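Buying a tabletop arm: questions we keep getting
Last edited 2020-03-22 by Segundo Grajales
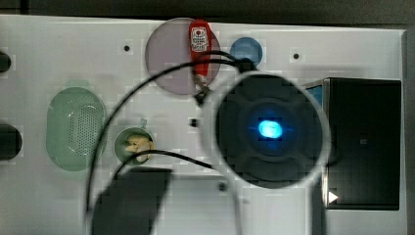 Do we need one at all?
Maybe not. Of the 22 requests that reached me since October, most were for a job a person does twice a week. Write down the task and how often it comes up before you ask for a quote.

What does the quoted price leave out?
Plenty. Marchuk quoted us 4,000 for the arm. Fingers, mounting plate and a spare cable set added 700, and that was before shipping. Ask for one number with everything on it. If the sales rep won't give you one, I'd take that as an answer.

Urska or Pitov?
I don't trust either brochure. Both show the arm lifting a clean cube off a bare table. Our test panel has cables looped across it, a see-through disc, a red key tag and a lumpy thing in a little green dish. Ask to see it done on a mess like that, with your own parts.

Can we run the demo at our place?
Urska said yes, then sent a video. Pitov said yes and meant it – but only with their operator at the controls. Ask who will be driving.

How long until it does useful work?
The Zornerton office was told two weeks. It took 38 days, and the arm still needs somebody nearby. Budget for that person's hours.

Is the service plan worth it?
I haven't seen one that was. Read what counts as wear. On the plan I was shown, fingertips and cables did, and those are the parts I expect to replace.

Can we lease?
Yes. Check the return terms first – one lease wanted the original crate back.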